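Folding at the table: speaker notes
Talk for the Tranby housekeeping day, afternoon slot. Danjuma Ezeani speaking, Seon-mi Tak on slides.

Slide 1. Title
Say hello, say who we are. Mention the handout is by the door. Talk runs until the coffee break, questions at the end. If we start late, drop slide 6.

Slide 2. Why folding
Most people in the room have folded laundry since they were kids and were never shown how. At Arnville we wrote our method down in March, when new staff kept asking and got a different answer from everyone. Read out the two versions of "fold it in half" from the old binder. Pause here, people usually laugh.

Slide 3. The table
Use a table you can get to from more than one side. A large top matters more than a nice one. Ours is pale, so dark cloth shows up well against it and you can see a crooked hem right away. Clear the top before you start, except for a corner where finished pieces go.
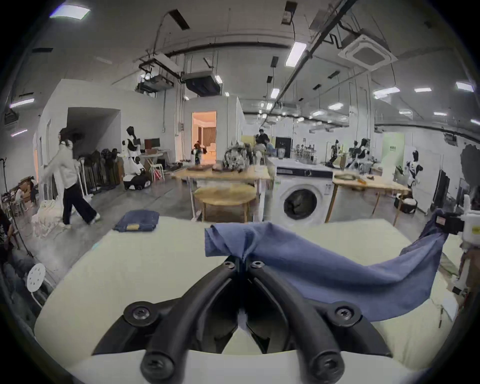 Finished pieces stay in the far corner until the batch is done. At Gautier they kept the pile right in front of them and had to move it every time a big piece came along. Ask for a show of hands: who folds on a bed? Who folds standing up?

Slide 4. Finding the corners
This is the slow part with anything large. Start from one end of a hem and follow the edge until you reach the next corner. Don't pull from the middle, you only get a bigger knot. If the end is twisted, untwist it before you go looking for the other side. Seon-mi will do this live with the sheet from the bag – give her time, don't talk over it.

Slide 5. Opening it out
Once you have two corners, move them apart slowly. The top edge will dip in the middle and that is fine at this stage. Let the rest of the cloth hang toward you. Look for folds that run the wrong way and shake those out before you lay anything down.
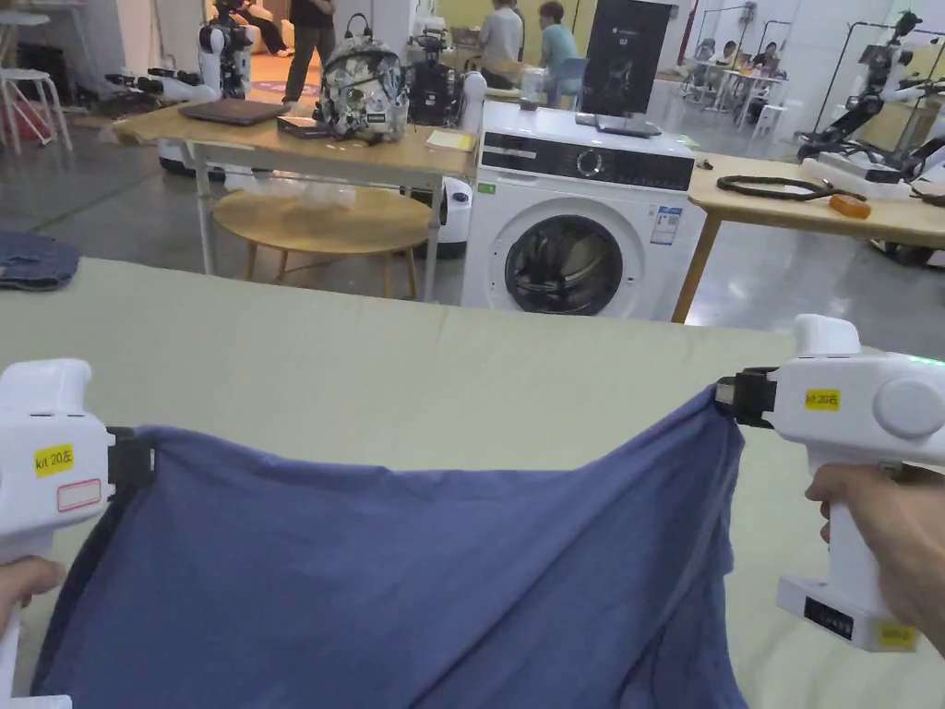 Blue cloth held by its two upper corners, with the washing machine further back in the room.

Leave this slide up while people try it with the practice cloths. One cloth for every two people, we packed 13. Three minutes, then call them back.

Slide 6. Laying down and first fold (skip if late)
Lay the far edge down first and bring the rest toward you. Smooth from the center out with flat hands. Then the first fold, edge to edge, and check the corners before you press the crease. A bad first fold gets worse with every one after it.

Slide 7. What we got wrong
We tried to make one method cover everything. Jeans and sheets don't fold alike, and the Zikent crew told us so in the first week. The method now has a page for flat pieces and a page for garments. Tell the story of the fitted sheets only if somebody asks.

Slide 8. Numbers
Last season we folded 1575 pieces at Arnville with the new pages. Of those, 80 were sent back to be done again, mostly fitted sheets. We have no figure from before, so don't claim it went down.

Slide 9. Questions
Repeat each question into the microphone. Seon-mi takes anything on fabric care. Collect the practice cloths before people leave, and ask them to hand them back folded.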